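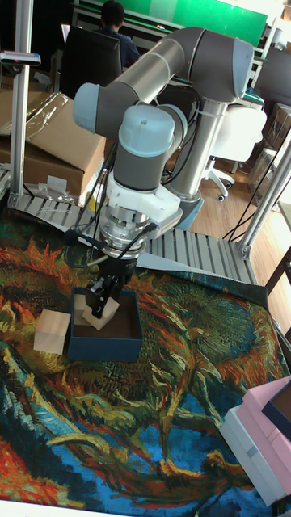 A small block of wood and a dark blue box.

Why Does Wood Float?

I grew up next to a lake called Petance, and I spent most of one summer throwing things into it. Sticks, pebbles, a spoon (sorry, Mom!), half a sandwich. The sticks always stayed on top and the pebbles always went straight down, and I wanted to know why.

My first guess was that light things float and heavy things sink. Sounds good, right? But think about a huge log. It can weigh more than 3000 pounds, way more than your family's couch, and it still floats. A tiny pebble weighs less than a grape and down it goes. So weight can't be the whole story.

What matters is how much stuff is packed into the space a thing takes up. Grown-ups call this density. Picture two backpacks that are exactly the same size. One is full of socks and the other is full of books. The book one has a lot more packed into the same space, so it's denser.

Now, when you put something in water, it has to push some water out of the way. You've seen this when you climb into the bathtub and the water creeps up the sides. And the water pushes back! If the thing weighs less than all the water it would have to shove aside to go under, the water wins and holds it up. Most wood is less dense than water, so most wood floats.

Why is wood like that? A tree is full of teeny tubes that carry water up from the roots. Once the wood dries out, a lot of those little spaces have air in them, and air hardly weighs anything at all. It's a bit like a sponge, only much harder.

But not every kind of wood floats! There's one called ironwood -- well, there are lots of trees with that nickname -- and some of them are so dense they sink like a rock. My friend Nicanor Bravo has a piece he uses as a paperweight. I dropped it in his kitchen sink and it went clunk.

Want to try it yourself? Fill a big bowl with water and find a pencil, a coin, an apple, a grape and a key. Guess first, and write your guesses down before anything gets wet. Then put them in one at a time. I got the grape wrong, by the way.

After that, try a ball of modeling clay. It sinks. Now squish the same clay into a little boat with high sides and set it gently on the water. Why do you think it floats this time? (Hint: how much room does it take up now, with all that air inside?)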